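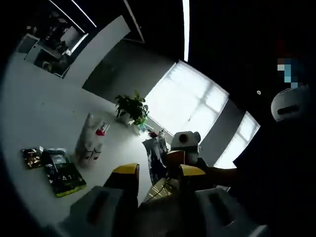

Two snack packages on a white tabletop, with light from the windows.

Firnovix launches Sindow, a small wireless sensor board for outbuildings, greenhouses and other awkward places

Firnovix is delighted to announce Sindow, a battery-powered sensor board that measures temperature and humidity and sends its readings by radio to a receiver up to 300 metres away in open ground. It goes on sale in December, both as a bare board and as a finished unit in a weatherproof case.

Sindow began as a favour. A grower near our workshop in Posonholm wanted to know how cold his far polytunnel was getting at four in the morning without walking out to look, and everything he had tried either needed mains power or gave up after a few weeks. We built him a rough board over a weekend, he asked for another, and then his neighbours started ringing us up!

The board you can order now is a long way from that first one. It runs on 2 AA cells, which you can buy anywhere, and it spends nearly all its time asleep, waking to take a reading, send it and listen briefly for a reply. If the receiver doesn't answer, the board keeps the reading and tries again later. It can hold up to 400 readings this way, so a receiver that has been switched off for a while will catch up once it's back on.

"The storing part is my favourite bit," said Hayley Kershaw, who led the design. "Our early boards just shouted into the air and hoped for the best. If somebody unplugged the receiver to charge a phone, you lost the whole night – and it was always the coldest night of the year. Getting that to work properly in such a small amount of memory took us most of the summer, and I loved every minute, even the ones I complained about."
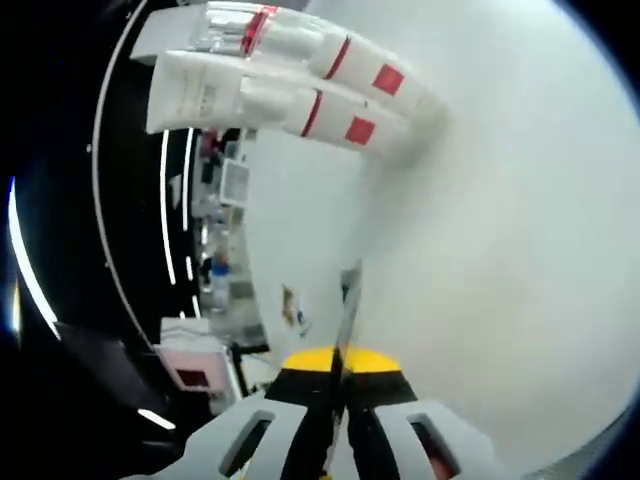 The receiver, called Wainwright, plugs into any ordinary USB socket and shows up on a computer as a plain serial port. Readings arrive as simple lines of text with commas between the values, so you can open them in a spreadsheet or feed them to a program of your own. There's no account to set up and the readings stay on your own machine. One Wainwright will look after as many as 16 Sindow boards, each with its own number set by a row of small switches on the back.

People who like to tinker will find plenty to get on with. All the spare pins on the processor are brought out to the edge of the board, clearly labelled, and there is room to solder on a second sensor (a soil probe, say, or a door switch). The full circuit diagram and the source code for the board will be on our website from launch day. We'd be very pleased to hear what you do with them.

The first batch will be roughly 1,000 boards, all assembled and tested in Posonholm. Schools and clubs can ask for a bench pack, which comes with one receiver, several boards and a printed booklet of starter projects. Orders placed before noon will go out the same day while stocks last.

Questions about range, batteries or fitting are welcome through the contact form on the Firnovix website, and so are requests for review samples. Please say whether you'd like the bare board or the cased version – the cased one has a slightly longer aerial.

Comments

polytunnel_pete
Does the 300 metres hold up with a wet hedge in the way? My last lot managed about half what it said on the box.

Firnovix
Hi Pete, that figure is for open ground, so expect less through a wet hedge. Putting the receiver upstairs near a window helps a lot.

Marsh Lane Radio Club
Circuit diagram AND source, lovely. Will the bench pack be ready at the same time as the boards?

Firnovix
Yes, same day!

jen.b
Can I use rechargeable AAs in it? The shed gets pretty cold in January.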